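Search tickets Enter keyword or ticket no.

Ticket 1903: Boss music cuts out in Hondville, phase 2
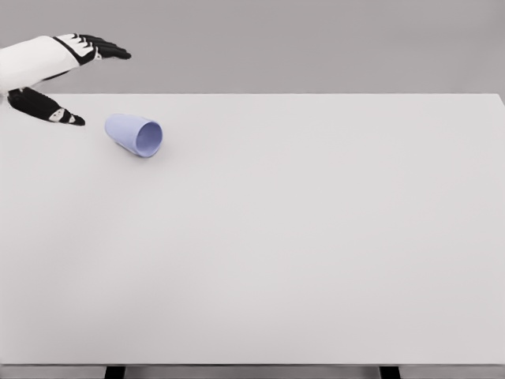 Blue cup on its side on a white tabletop.

Status: Resolved
Game: Plorkanis
Area: Hondville, clock tower

Reported: The music stops when Kerr drops below 800 HP and calls in the small Jidels. The fight goes on in silence. If the player dies and retries, the music is still missing until the game is restarted.

Log
- Happens on every save tried, in both normal and hard mode.
- Does not happen if the Jidels are turned off in the debug menu.
- Sound log shows the phase 2 track being asked for twice. The second call stops the first and then fails.
- Removed the extra call from the Jidel spawn script. Build 328.
- Retested at 4:30 with two deaths and a retry. Music plays through.

Saves made during the silent fight load fine in 328.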